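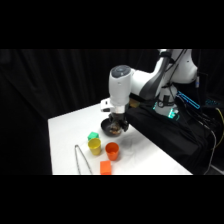

3.2 Objects and Surfaces

The objects were chosen to differ in how they hold their shape. The bowl is round, shallow and black with a matte interior, and it keeps its outline from any side. The stuffed tiger gives under light pressure, and its surface pattern changes with the direction of view. The white cloth has no fixed outline at all. All three belong to the Pencombe household list, which contains 39 objects in its present form.

Each object was assigned to one of three classes - rigid, padded or draped - by two raters, Teodoro Zavala and Heriberto Valdovinos, working separately. Where the raters disagreed, the object was placed in the softer class. The bowl was rated rigid, the tiger padded and the cloth draped, without disagreement in any of the three cases.

Contrast with the background was recorded as a separate property. A black bowl on a white tabletop can be outlined by a simple threshold. The cloth is harder, as its folds differ from the flat areas only by soft gray shading, and a crease may be taken for an edge. The tiger falls between the two. Its tan fabric separates well from white cloth (Figure 2), but the dark stripes break the head into patches that a threshold tends to treat as separate regions.
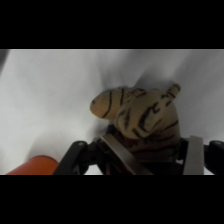 Figure 2. Striped plush tiger against draped white fabric. The snout points left.

For the padded class we therefore marked outlines by hand. The outer boundary was drawn first, including the ear, and the stripes were ignored. Faint shadows on the cloth were left outside the boundary. The limit for marking one outline was set at 60 seconds, after which the rater moved on and the outline was flagged as incomplete.

Folds in the draped class were marked as open lines with no attempt to close them. Following Ochoa, a crease was counted as one fold along its full visible length, even where the shading weakened partway.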